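Backyard Sky Forum
Home | New posts | Gear | Observing | Astrophotography | Members | Log in
Search this board... Go
Posted in: Astrophotography > Beginners > Deep sky

Why are my galaxy photos just grey mush? 200 frames and barely a smudge

Agnese Lill

Hi all, hoping someone can set me straight before I throw the whole lot in the shed. I've been trying to get the Sombrero Galaxy from our back deck in Prornthorpe, which is not exactly the outback – there's a servo on the corner with its lights going all night and the neighbours have one of those security floods that comes on if a possum sneezes.

I've got a little refractor on a Sadenik tracking mount (second hand, but it seems to follow things all right) and my old DSLR on the back. Last new moon I took 200 frames at 30 seconds each, ISO 1600, and stacked them in the Novis software with everything left on default. What came out was a brownish-grey rectangle with stars in it, and if I squint there's a sort of lentil in the middle. I think that's the galaxy? My partner reckons it's a thumbprint.

What I don't get is that people keep saying you just need more time on target. But if one frame is mostly orange glow, aren't I just adding up more orange glow? Do I need a filter, a bigger scope, or to drive somewhere dark? I'd rather not spend a fortune. I also haven't done darks or flats or any of that, I was sort of hoping they were optional.

Cheers in advance!

rusty_dob

Get a filter. Fixed it for me. Also 30 secs is way too short, I do five minutes minimum.

marrickdown

I'd go easy on the filter advice, sorry rusty. The narrow ones are brilliant on nebulae, where the light comes out in a few particular colours and you can chuck the rest. A galaxy is mostly starlight, so it's spread over the whole spectrum, and a filter that cuts the streetlights will cut a fair bit of your galaxy too. Save your money for petrol.

You're half right about adding up the glow, Agnese. The glow does pile up, but it's smooth, more or less, and you can subtract smooth. What hurts you is the random noise that rides on top of it, and that's the bit stacking beats down. It only improves with the square root of the number of frames though, so going from 200 to 2000 makes you a touch over 3 times better off, for ten times the effort. Worth doing over a few months, but don't expect a miracle from one extra night.

30 seconds is fine from a bright backyard, by the way. Have a look at the histogram on the back of the camera. If the hump has come clear of the left-hand side you're done, and longer subs will only wash out your stars.

Now the bad news – darks and flats aren't really optional. Flats especially! Half of that brown mush will be vignetting and dust, and when you stretch the picture it all gets stretched along with the galaxy. Do your flats the same night, before you touch the focus or rotate the camera. I stretch a white T-shirt over the front of the scope and point it at the dawn sky. Darks you can do while you're packing up, cap on, same exposure and ISO. I do 30 or so. 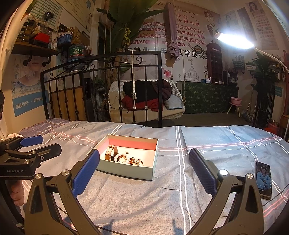
Then in Novis, turn off the auto stretch. It's awful, it sets the black point off the whole field and galaxies just vanish into it. Open the stack in linear, run the gradient removal with sample points kept well away from the lentil (it is the galaxy, tell your partner), and only after that start lifting the curve, a little at a time. I'll bet there's a dust lane hiding in the data you've already got.

If you want a comparison, I had a go at the same target from the Rusu Creek picnic ground in July, early evening before it got too low, and 68 frames from out there beat everything I'd ever taken at home put together. There's a locked gate after ten so park outside it. Take gumboots.

Agnese Lill

Oh you beauty. Turned off the auto stretch and did the gradient thing on the old stack and there's a definite dark line across the lentil!! Still very grainy and one corner's gone green, but it's a galaxy. Will do the T-shirt flats next time it's clear. Does it matter if the T-shirt has a logo on it?

marrickdown

Put the logo round the back. And if the corner's still green once you've got flats, post the stack and I'll have a look.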